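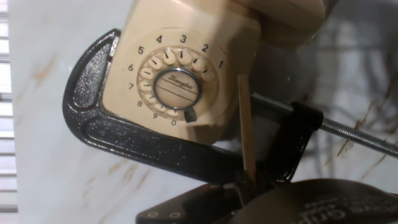 Nultholm rotary desk telephone, beige

Item 588
Condition: used, good
Sold singly. Clamp not included.

A full-sized dial telephone from the days when ringing your sister took both patience and a free index finger. The casing is cream or beige depending on who in the shop you ask and how near they are to the window. It has a slight gloss, a flat front and the general manner of something that expects to be answered.

We bought it in with the contents of a shut-down guest house in Trosasville, where it had lived on the front desk and taken bookings. It came to us with a pencil on a string, which we have kept.

The dial

Ten finger holes in a wheel the same colour as the body, with the numbers printed in black round the outside, so they stay put while the wheel turns. The metal finger stop is firm and has not been bent by anyone in a temper. In the middle is a round card under clear plastic, held by a thin silver ring. The maker's name is on the top half in curly script and there are two lines underneath for your own number. Nothing has been written on them. We suggest pencil.

We have had the dial out, cleaned it and put it back. It returns from 0 at a steady pace, and you will have time to reconsider the call.

Working order

Tested on our own line on 9 October 2019. Rings, dials out, carries a voice both ways. The bell is loud. There is a wheel underneath that takes it down from alarming to merely firm.

Please check with your phone company that your line still accepts dial pulses. Many no longer do, and in that case you will be able to take calls but not make them – some customers have asked for this on purpose. The Skakari converter (item 590) sits between the phone and the socket and sorts the matter out. It will not help with menus that ask you to press the star key. You haven't got one.

Size and fittings

Weight: 2 kg with handset
Lead: new, with a modern plug
Handset cord: original, curly, stretches across a small kitchen
Feet: four, rubber, replaced by us

Care

Wipe with a damp cloth and a drop of washing-up liquid. No bleach, no scouring cream, and keep it out of full sun unless you would like it darker.

Price and delivery

£117, boxed and insured. The Pinto wall shelf is the right depth for it and is listed under small furniture. Returns are accepted up to the end of November if the phone comes back in the same box with its card still blank.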